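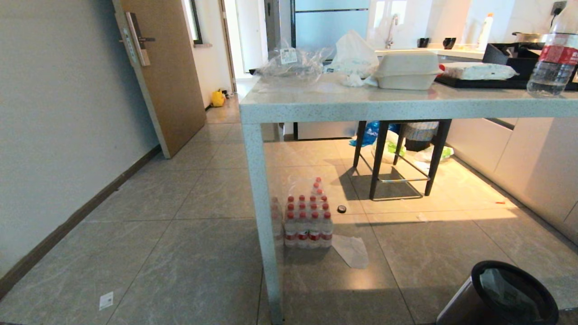
Home Latest Threads Saved About

Politics > Elections > Fedis

Right, I've read the whole of Anselmo Quintana's manifesto for Fedis so I'm going to go through the bus bit, as it's the only thing anyone in my replies wants to argue about. Long thread, sorry, mute me if you must.

Background for people who don't live here. The Bouzid bus is the one that goes out past the quarry and back. The last one used to leave town at 10.40 at night. In July the council cut it back to 7.15. If you work a late shift you're walking or you're paying for a cab.

Quintana wants to be mayor and says he'll bring the late buses back "in full, from my first month". Benjamín Escobar, who is the mayor, says there's no money and that the late buses were empty anyway.

I've got problems with both of these!

Start with "empty". I used to get the 10.40 home and it was never packed, I'll give him that, but I never had it to myself either. Cleaners from the hospital mostly, some kitchen staff, and a lad with a cello who I think about more than I should.

Escobar's number is from the ticket machines. The machines only record you if you tap or buy on board. Weekly paper pass? You wave it at the driver and go and sit down. I've had a weekly pass for years, so as far as that spreadsheet goes I have never once been on a bus.

I put this to him at the meeting in the Galley (the hall, not the chip shop next to it) and he said the figures were "adjusted for passes". I asked how. He said he'd get someone to send it to me. I've chased it twice.

If anyone from the mayor's office reads this, my email is on the sign-in sheet. It's the one in green pen.

Now Quintana. The manifesto gives the late buses one paragraph and then a photo of him at a bus stop that takes up the rest of the page. The paragraph says it'll be paid for by "ending waste in communications".

So I went and looked up the communications budget. It's in the council accounts, near the back, after parking. You could sack the entire press team and stop printing the newsletter and it still wouldn't get you to the end of winter on the late buses.

I asked his campaign about this on their page and got a thumbs up and a link to donate. Then somebody deleted my question. I'd taken a screenshot, so I posted it again, and this time they did answer — "savings will be identified after a full review".

Which is fine! Have a review! But then you can't say "from my first month" on the leaflet, can you. Pick one.

A few people asking about the petition. It went over 1,000 signatures, which is the point where the council has to debate it. They did debate it, at the end of a very long meeting, and they voted to "note" it.

Noting means it was read out and everybody went home. I watched it on the stream with a bowl of pasta and I was so cross I let the pasta go cold.

Only 3 councillors spoke. One of them was talking about a different bus.

Then there's the Tiko thing, which I think is the worst idea of the lot, and both of them like it. Tiko is the shared minibus you book on your phone. Escobar says it could "fill the gap" in the evenings, and Quintana has it down as a "partner" on page 5.

My neighbour doesn't have a smartphone. She's 74, she cleans offices, and she isn't going to get one to please a minibus. The stop is at the end of her road. She knows when the bus comes, or she did.

And you can't book Tiko more than an hour ahead, so you don't know you've got a way home until your shift's nearly done. I tried it for a week. It got me home most nights. One night it told me there were no vehicles and suggested I try again in the morning.

Someone always says "well, who are you voting for then" and I don't know yet. I voted for Escobar last time and he was good on the flooding, I haven't forgotten that. Quintana turned up at the depot and listened to the drivers for a whole afternoon, and I haven't forgotten that either.

What I'd like is a timetable with a price next to it. Last bus at this time, costs this much, comes out of this pot. I do one of these for my own household every month and I'm not even running for anything.

There's another meeting at the Galley before the vote, doors at half six. Questions have to go in on paper beforehand this time (wonder whose fault that is). There's a box by the library desk.

If you're coming from Bouzid, please bear in mind it finishes at nine and your last bus home is the 7.15. I've asked for the start to be moved. I've got two spare seats in my sister's car, message me if you want one.

Edit, as I can't fix the post above: one seat now.

Filed under: Local elections, Buses, Council watch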